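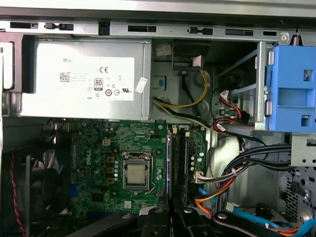 電源ユニットとマザーボードまわり(カバーを外した状態)

Vosow デスクトップPC分解・整備記録 README

概要
Vosow は、デスクトップPCの内部と、その整備に使う作業場所を撮影した画像集です。部品の名称確認、配線の見分け、工具置き場の整理の参考として使うことを想定しています。画像は全部で1,157枚、うち359枚に部品名の注記が付いています。

収録内容
収録画像は次の4つのフォルダに分かれています。
psu 電源ユニットとラベル、電源から出る黄色と黒の線
board マザーボード、CPUソケット、チョークコイル、コンデンサ
drive ドライブケージ、青いキャディ、赤いSATAケーブル
bench 作業場所の壁面、ホルダー、手元の細い道具

注記の方針
部品名は見た目で判断できる範囲にとどめました。電源のラベルは「DELL」「80 PLUS」のように読めた文字だけを書き、型番や容量は推定していません。白い結束バンドでまとめた黒いケーブルは、束全体を1件として扱います。コネクタの先が画面に入っていない線には、行き先を書いていません。

壁面ホルダーについて
bench には、銀色のアルミ壁に付いた灰色の取り付け板が出てきます。板のホルダーは上下2列です。上の列は左から、縦の溝が入った小さなものが2つ、四角い枠形が2つ、右端がコの字形のブラケットです。注記では溝形、枠形、コの字形と呼び分けます。細い棒状の道具は種類を特定せず「棒」としました。

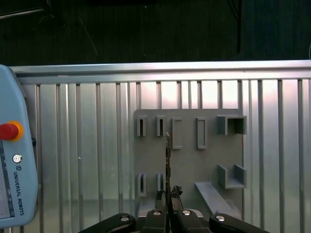 ファイル名
フォルダ名、作業番号、連番の順にアンダーバーでつなぎます。作業番号は30まであり、欠番はありません。注記ファイルは画像と同じ名前のテキストで、文字コードはUTF-8です。

既知の問題
・drive の一部で、ケージとキャディの注記が入れ替わっています。次の版で直します。
・金属面の反射でラベルの小さい文字が読めない画像があります。
・bench は他のフォルダより枚数が少なめです。

担当と更新
撮影と整理:Hye-jin Joo
注記の確認:Henrique Bastos
初版:2020年10月12日
次回更新は12月の予定です。誤りを見つけた場合は、ファイル名を添えて担当までお知らせください。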